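Workshop notebook -- paths and verges, Brusavside
July 2024

Picking up from the last entry, which I left half done. Borghild has the good clipboard so this is on the back of the Delside delivery pad, typed up after.

Job as it stands: Brusavside track, the unsealed length from the lower gate up to the trees. Total 2,113 metres by Gunther's wheel. I had it shorter off the old plan but the old plan cuts the corner at the culvert, so go with the wheel. Write it on the drawing somebody please.

Walked it with Ingegerd this morning, bottom to top, then back down on my own with the probe. Stopping every 100 m and one extra wherever it felt soft underfoot.

Probe notes, lower half:
-- first few stops firm, probe bounces. Fines well bound. Leave alone.
-- fourth stop, skin of dust over hard base. Fine.
-- culvert approach, soft on the uphill side, probe goes in to the tape mark. Needs opening up. Don't just top it, we did that last time and the dressing went down the pipe.
-- after culvert firm again.

Moisture meter no good, reads the same whatever I stick it in. Including my boot. Stellan says battery, I say the lead. Has gone in the box for Nirnell to look at when they come for the compactor.

Sieve work back at the shed. Took 2 bags, one from the crown and one from the wheel line. Crown sample is mostly fines with a bit of grit, clods up in the hand and holds a thumb print when damped. Wheel line sample coarser, the fines have gone somewhere. Sideways into the grass I reckon. Helge wants to see the retained fractions before anyone orders so bags are labelled on the bench under the window, LEAVE THEM OPEN, they're drying.

Material. Strömberg quoted for the crushed grey again, same as the last load. Colour is a good match once it's had a season. Their finer grade is cheaper but too round, it rolls. We tried a barrow of it behind the shed and you can see where every boot has skidded. Stick with the angular stuff. Ingegerd asked about adding clay binder and I think yes for the culvert approach, no for everything else. It gets greasy on a slope.

Quantity to be worked out after the sieve results, not before. Gunther has already rung them. Gunther.

Shape. There's meant to be a crown on this thing and in places there still is. Straightedge across at each stop:
-- lower end, crown good, could be a bit more
-- middle, nearly flat. Water will sit.
-- upper end, slight fall to the right going up, works well enough so I wouldn't touch it

Edges are the argument as usual. Stellan wants them cut sharp with the half moon and a string line, the way he did at the Delside entrance. Looks smart for a fortnight and then the grass creeps back and it looks worse than before. Also a cut edge holds the water on the path like a bath. I'd let them stay soft and just take the lip off where it's built up. Borghild agrees with me, or did at lunch.

Shrubs along the left going up. Thick as a hedge now. Not into the path so no need to go mad, a light trim on the path side only and nothing until August at the earliest, Helge wants to check for nests first. He has the say on that. Leave the trees be, there's one low limb I'd like off near the top but it can wait for someone with the ticket.

Upper length is the bit I'd been worrying about and it's better than I expected. Grey surface, dusty, few loose pebbles, gentle rise at the far end with a bend left into the trees. No ruts worth the name.

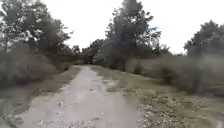
So for that length I'd say drag it, damp it, roll it, and go home. No new material except what's needed to feather the low spots. If we can get the roller up there in one go it's a morning's work. If we can't it's two mornings and a lot of swearing at the gate.

Right hand verge is wider and rougher than the left. Pale stones through the grass at the near end, some of them a decent size, and they'll have to be raked out by hand before the mower goes anywhere near it. Last year's blade is still hanging in the shed as a reminder, chunk out of it like a bite. Rake towards the path, pick the big ones into the barrow, tip them at the culvert for the outfall apron. Two jobs in one.

Bare patch on the same side further up. Scratch it over and seed when there's rain coming. Ingegerd has most of a sack of the low fescue mix left. Don't fertilise, it only brings on the thistles.

Tried the drag mat on the yard to see if the new chain sits right. It doesn't. Left side rides up, leaves a windrow. Shortened it by three links and that got it close, one more might do it. Spare shackles are in the coffee tin, not the blue box, the blue box is all imperial.

Roller: started second pull. Water tank weeps at the seam but holds long enough for a pass. 62 litres by the bucket, for anyone filling it from the standpipe, and check the bung.

To do
-- retained weights off the sieve (me, tommorow)
-- ring Strömberg back and un-order whatever Gunther ordered
-- clay binder, price for culvert approach only
-- another link off the drag chain, try again
-- rakes, need four, have three and a half
-- sign for the lower gate, path closed, with dates left blank so we can use it agian
-- ask Helge re nests and the low limb
-- Borghild to give back the clipboard

Key to the lower gate is on the hook by the kettle. Put it back there.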